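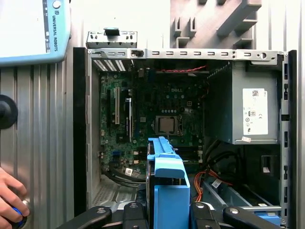
A Dell desktop on its side with the cover off, and one of the light blue drive carriers.

Visit to the Grevgate repair workshop

Our group went to Grevgate in July to see how old office computers are taken apart and put back into use. There were 14 of us, which is the most they take at one time. Nabila Ong met us at the side door and handed out visitor badges. The tour started at the receiving shelves, where machines are logged by hand in a large green book, and went on to the benches.

The desktop bench

Most of the desktops come from schools and small offices that are replacing everything at once. Ulises Llanos runs this bench. He lays the case flat so the whole motherboard faces up, then goes over the parts he checks: the processor in its metal retention frame, the memory slots beside it, the expansion slots, the drives. Drives are dealt with first. They are wiped or shredded depending on what the donor signed for, and the plastic carriers are kept. Ulises likes carriers because they need no tools and people lose them. A used one sells for 2 dollars at the counter.

Someone asked how long a desktop takes. He said 16 minutes if the screws are all there. Thin wires are what slow him down, and he showed us how he moves them clear of the board before lifting anything out.

We also heard about memory prices, at some length, from Hnat Maksymiv, who does the testing. Machines that pass go to the Majimbun shop in town with a short warranty.

The parts bench

Valentyna Tymoshchuk sorts the smaller pieces in the back room. She works on a ribbed metal surface with a straight raised rail along one edge, and parts are laid out on it before they go into bins. One of them was a flat gray plastic plate with three raised rectangular tabs on it. She keeps plates like that for matching, as a broken tab is the usual reason a customer comes in. The bins are labeled by shape, and the labels were being redone when we visited, so finding anything took a while.

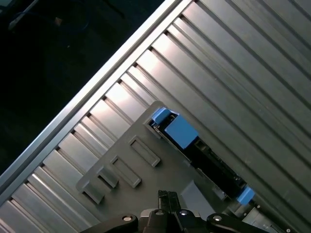 Getting there and booking

Grevgate is a short walk from the bus station. Parking is on the street only. Visits begin at 10 in the morning and last until lunch, and children need to be 13 or older. Wear closed shoes. The coffee machine takes coins. Bookings go through Min-kyu Yang at the front office, who answers email faster than the phone.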